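When the width reading lies: Jayanthi Kurian on a bad run at Norkell

Jayanthi Kurian runs data quality at Norkell, where people collect everyday handling tasks with hand-held grippers and the recordings are used to train robot arms. In October her team threw away most of a batch because of a fault in one gripper. She agreed to talk through it, and her colleague Dehua Wan, who repairs the tools, joined us for the second half.

The work is done in ordinary homes, clearing tables and packing small things into boxes.
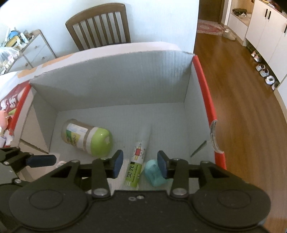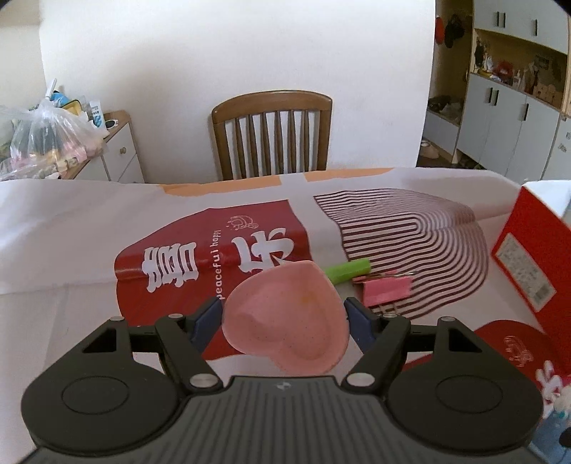

"The gripper reports how far open the jaws are," Kurian said. "If that number is wrong, the arm learns the wrong thing. It will try to close on an object and stop short, or it will squeeze when it should be letting go."

The number was wrong by 6 millimeters. A pivot screw on one of the linkages had backed out, and the jaw had started to sag on that side. The pads still met, so the operator, Kamran Golestani, felt nothing strange in his hand.

"I could pick up everything I wanted to," Golestani told me later by phone. "There was a small click when I opened it all the way. I thought it was grit. I should have put it down and called."

He went on for 60 minutes. The software has a check for a jammed jaw and a check for a lost signal, but it had none for a reading that drifts slowly. Kurian found the problem the next morning, when she noticed that the closed position no longer came back to zero.

"I had nine sessions marked as good," she said. "We kept 2 of them. I went back and forth on a third and dropped it."

Wan took the gripper apart at the bench in Sitthorpe. The screw had no thread lock on it. He checked the others from the same build and found one more that he could turn with his fingers.

"That one bothered me more," he said. "A bad width reading costs us time. If a screw comes right out and the link lets go, you have a sharp end close to somebody's knuckles – or a glass on the floor."

No one was hurt. Even so, Kurian logged it as a safety matter as well as a data fault, and all the grippers from that build were pulled until Wan had gone over them.

Operators now close the jaws fully before each session and again at the end, and the software rejects the session if the two readings don't match. Any new click or play in the jaw means stopping. Wan has also added a paint line across each screw head, so that a turned screw shows up without tools.

Kurian is still unhappy with one part of it. The check catches a change between the start and the end, but a jaw that slips and then gets knocked back would pass. Wan is testing a second sensor on the other linkage, and he expects to have it on two grippers first.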